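4. Blumenstrauß in Papier einschlagen

Dieser Abschnitt gilt für Kunstblumen mit langen Stielen. Für das Set Plavport brauchen Sie einen Bogen farbiges Papier, eine Rolle Klebeband und eine Schnur. Legen Sie alles vor dem Beginn auf die Arbeitsmatte.

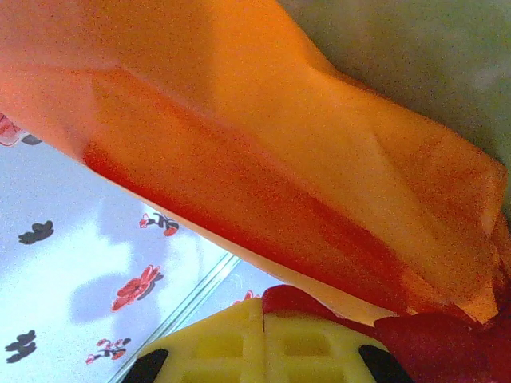
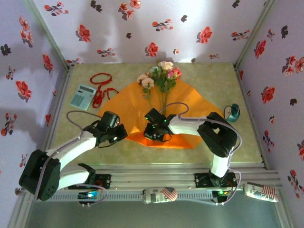
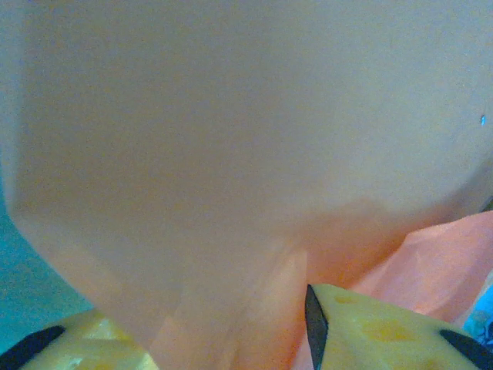
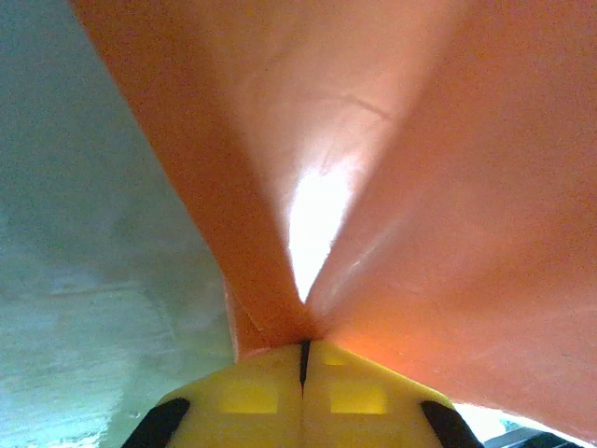
Schritt 1. Breiten Sie den Bogen so aus, dass eine Ecke nach oben zeigt. Das Papier muss nicht ganz glatt liegen, kleine Falten verschwinden später in der Hülle.

Schritt 2. Legen Sie den Strauß auf die Mitte des Bogens. Die Blüten sollen über den oberen Rand schauen, die Stiele bleiben auf dem Papier.

Schritt 3. Schlagen Sie zuerst die linke Seite über die Stiele, danach die rechte. Unten wird das Papier eng, oben bleibt es offen wie eine Tüte.

Achtung: Ziehen Sie nicht an der Spitze der Ecke. Das Papier reißt dort leicht – fassen Sie es besser etwas weiter innen an.

Schritt 4. Raffen Sie das Papier unten zusammen und halten Sie es fest. Kleben Sie 2 Streifen Klebeband über die Kante.

Schritt 5. Wickeln Sie die Schnur bis zu 4 Mal um die engste Stelle und machen Sie eine Schleife.

Hinweis: Wenn die Hülle sich wieder öffnet, war der Strauß zu hoch gelegt. Nehmen Sie das Klebeband vorsichtig ab und beginnen Sie noch einmal bei Schritt 2.

Hinweis: Ersatzbögen bestellen Sie mit der Nummer 47. Fragen zu diesem Abschnitt beantwortet Frau Oranuch Nuchit.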